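Ticket 1516
Project: Nirnar – handheld demonstration study
Queue: Data Quality
Opened by: Clatetti, annotation desk
Assigned to: Konia, methods group
Priority: Normal
Status: Resolved, one follow-up open

Summary

The gripper opening estimate is unreliable on bright tabletop segments. The estimated distance between the two fingers changes abruptly while the fingers themselves are still. The affected segments were recorded with the Tikkanen handheld gripper and processed with the standard Nirnar pipeline.

Report as received

The annotation desk reviewed the Friday batch and found that the opening curve in several demonstrations contains sharp steps. The steps occur during the idle portion of the demonstration, before the operator reaches for an object. In the worst segment the estimate moves from fully open to nearly closed and back within 10 frames. The desk requests advice on whether these segments should be excluded, and whether the published error figures for the method need to be revised.

Log

Entry 1 – Methods group
Received. The desk was asked to supply the raw video, the opening curve, and the calibration record for each affected segment. Exclusion is not advised until the cause is known. Segments in question have been placed on hold and will not enter the training set.

Entry 2 – Annotation desk
Files supplied for 20 segments. The calibration records are complete. The desk notes that all of the segments come from the station by the window.

Entry 3 – Methods group
The calibration records were checked against the reference for this gripper and are within tolerance. Mechanical play in the fingers was considered and set aside, as the finger outlines do not move in the raw video at the moments when the curve steps. The fault is therefore in the estimate.

For reference, the pipeline finds the inner edge of each finger and converts the distance between the two edges into an opening value. The edge finder was tuned on a plain gray bench. It assumes that the strongest change in brightness near the expected finger position is the finger edge.

Entry 4 – Methods group
The segments were run again with the edge candidates displayed. On a surface with strong glare, the boundary of the reflection competes with the finger edge. The grain of a wooden tabletop adds further candidates, and the shadow beneath a finger may be taken as part of the finger. The estimate jumps when the finder switches from one candidate to another.

A frame from an idle portion is attached under Attachment A. The gripper is open and holds nothing, and the reflection on the wood lies across the gap between the black fingers. Conditions of this kind should be included in any future test of the edge finder.

Entry 5 – Annotation desk
The desk asks whether lowering the exposure would be sufficient.

Entry 6 – Methods group
Lower exposure was tested on the same station. The steps became less frequent, but the black fingers lost contrast against their own shadows and the edge position drifted. This is not an acceptable exchange. Exposure settings are to remain as issued.

Entry 7 – Methods group
Two changes were made to the estimator. First, candidates are now compared with a stored outline of each finger, and a candidate that does not match the outline is rejected. Second, the opening value is held when neither finger yields an accepted candidate, and the frame is marked as low confidence. The marks are written to the demonstration file so that the training code can reduce the weight of those frames.

All held segments were processed again. The steps are gone from every segment except 2, and in those the affected frames are correctly marked as low confidence. The closing motion at the moment of grasp is unchanged from the earlier output.

Entry 8 – Annotation desk
The desk has compared the new curves with the hand-labeled openings and accepts the result. The hold may be lifted for the segments that pass. The remaining segments will stay on hold – they can be labeled by hand if the study requires them.

Resolution

Cause: the edge finder selected glare and grain boundaries in place of the finger edge.
Fix: outline comparison and low-confidence marking, included in the August release of the pipeline.
Effect on reported results: the error figures in the Nirnar methods report were measured on the gray bench only and remain valid for that surface. A note stating this limit will be added to the report, together with a separate figure for glossy wood once testing is complete.

Follow-up

Konia will assemble a test set recorded on reflective surfaces, covering open, half-closed, and closed positions. This ticket will remain linked to the new task until the test set is available.

Attachment A

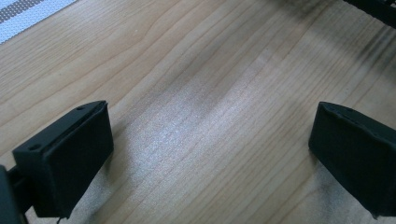 Related tickets

None on file for this gripper.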